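Toy Library Assistant (Part Time, Fixed Term)
Abernathy Toy Library

Reference: 1156-B
Hours: 15 per week
Term: 6 months, with the possibility of renewal
Reports to: Library Coordinator

About the role

Abernathy Toy Library lends toys, puzzles and play equipment to families with children from birth to school age. The catalogue holds 1,156 items across four age bands. The Toy Library Assistant processes loans and returns, inspects and cleans stock, and keeps catalogue records up to date in the Jurnik lending system.

The position is based at our Drakel branch. The work is a mixture of desk duties and manual handling. Applicants should expect to spend more than half of each shift on their feet.

Stock handled at the branch

Items in the infant band include rattles, soft blocks, nesting cups and ring stackers. Each is catalogued as a set, with a parts count recorded on the bag label. Sets are returned complete or marked as incomplete, and an incomplete set stays off the shelf until the missing part is found or written off. 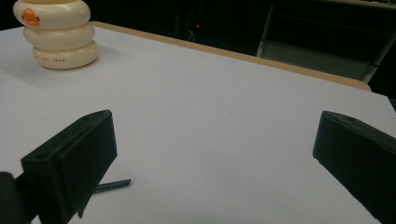 Duties

Check returned items against the parts count and record any shortage in Jurnik.

Clean and dry hard toys according to the colour-coded cleaning schedule. Soft items go to the laundry tub and are logged separately.

Inspect stock for cracks, sharp edges, loose fixings and accessible batteries. Withdraw anything that fails and tag it with the date and the fault.

Reshelve by age band and catalogue number.

Enrol new members, explain borrowing limits and collect bonds.

Answer phone and email enquiries during opening hours.

Assist with the annual stocktake in August. Extra hours are paid at the ordinary rate – please tell us in your application if you are unavailable for that month.

Selection criteria

Essential:
Experience in a library, childcare centre, retail store or similar setting where stock is recorded and handled.
Accurate data entry.
Ability to lift and carry tubs weighing up to 6 kg, and to work from a step stool.
A current working with children check, or willingness to obtain one before starting.

Desirable:
Current first aid certificate.
Familiarity with safety labelling on children's products.
A second community language.

Conditions

Shifts are three or five hours long and fall between 9 am and 4 pm. The roster is issued a fortnight in advance. Some weekend opening is required, shared among staff in rotation.

Leave accrues on a pro rata basis. A probation period of three months applies. Training in Jurnik is provided on site during paid hours and takes two shifts.

The branch is on the ground floor, with step-free entry and an accessible toilet. There is no staff parking. Bus stops are located on both sides of the street, and a bicycle rack is available at the rear entrance.

How to apply

Send a résumé and a cover letter of no more than two pages, addressing each of the essential criteria. Include the names and phone numbers of two referees, one of whom should be a recent supervisor. Referees are contacted after interview only.

Applications are lodged through the Skolida recruitment portal under the reference above. Files must be in PDF format. Paper applications are accepted at the Drakel branch desk during opening hours – mark the envelope with the reference number.

Shortlisted applicants will be invited to an interview of 30 minutes, followed by a short practical task in which a returned set is checked, recorded and bagged. Applicants who need an adjustment for either part should note this in the cover letter.

Unsuccessful applicants will be notified by email once the position has been filled.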